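# グリッパー選び、そろそろ「掴めたかどうか」で語るのをやめませんか

レモンとトレーと取っ手。うちの机の上は最近ずっとこんな感じです。

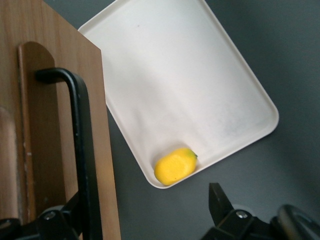
*手首カメラからの一枚。黒いバーハンドルと左右の指先、奥に白っぽいトレーとレモン*

で、いきなり本題なんですけど、グリッパーの比較記事ってどうしてあんなに把持力の話ばっかりなんでしょうね? 私も去年までは完全にそっち側の人間で、カタログを並べては「こっちのほうが強い!」と喜んでいました。今はだいぶ考えが変わって、最初に見るべきは指の形と、手首カメラにその指がどう映るかだと思っています。

7月から比べているのは、Pruveckの二指タイプとBellisの細身のやつ、それとRonderoの幅広モデルの3つ。課題はどれも同じで、取っ手を握る、レモンをつまむ、トレーに戻す、の繰り返しです。地味でしょう。でもこの地味なやつで差が出るんですよ。

たとえばレモン。丸いものは、まあ掴めます(ゴムを貼ればだいたいなんとかなる)。困るのは置き場所のほうで、トレーの角に寄られると縁が邪魔をします。低い縁なんて、人間の手なら気にもしないじゃないですか。ところが幅広の指だと、レモンに触る前に縁に当たる。Ronderoはここで何度も止まりました。把持力は3つの中で一番なのに、そこまで辿り着けないんだから意味がないんです。

取っ手はまた別の難しさがあります。縦のバーを横から挟むだけなら簡単そうに聞こえるでしょう? 黒い取っ手に黒い指先が重なると、カメラ越しには境目がほとんどわからなくなるんです。写真でも、左の指がバーに届いているあたりは黒と黒が溶け合っていて、遠隔で操作している私は毎回「今どっち?」と目を細めています。学習させたモデルだって、たぶん似たようなことで苦労しているはず。指先に明るい色のテープを巻けば済む話かもしれないのに、メーカーの標準品は揃いも揃って真っ黒。ここは本当に、声を大にして文句を言いたい!

この話をEfa Yorathさんにしたら、あっさり反論されました。彼女は昔から力制御派で、「見えなくても触ればわかる。カメラに頼りすぎ」と。うーん、わかるんですけどね。触ればわかるのは、触ってもいい相手のときだけだと思うんですよ。レモンは押されたら転がるし、トレーは押されたらずれる。触る前に見えている情報は、やっぱり多いほうがいい。この件はまだ決着がついていなくて、会うたびに同じ話をしています。

カメラの位置も侮れません。Ifor Trevorさんのところは真上の固定カメラ1台でやっていて、映像はきれいだし、机全体が見えて気持ちがいい。私も一時期まねをしました。ただ、いざ指が対象に近づくと、肝心なところがアームの影に隠れてしまう。手首につけると今度は手前のものが大きく映りすぎて、取っ手の向こうのトレーなんて、端のほうが木の板に隠れてしまいます。どっちもどっちです。それでも私が手首を選ぶのは、左右の指が画面の下にいつも入っているからで、これがあるだけで距離の勘がぜんぜん違ってきます。両方つければいいじゃないかという声も聞こえてきそうですが、配線と同期の面倒くささを一度味わってから言ってほしい(味わいました。2週間つぶれました)。

コントローラーはWovanoに統一しています。これは正直、消去法でした。設定画面は使いにくいし、エラーの1034番が出ると再起動するしかない。それでも指を付け替えたときの原点合わせが速いので、比較をやるならこれが楽なんですよね。指の交換に14分かかっていたのが5分になった日は、うれしくて無駄にもう一周付け替えました。

そんなわけで、今のところの私の推しはBellisです。力は一番弱い。重いものは無理です。でも指先が細くて縁の内側に入ってくれるし、カメラの視界をあまりふさがない。台所まわりのものを扱うつもりなら、まず細い指から試してほしいなと思います。強さが足りなくなったら、そのとき太いのを買えばいいんです。

あと、メーカーの方がもし読んでいたら、黒以外の指先をお願いします。黄色はレモンとかぶるので、できれば水色で。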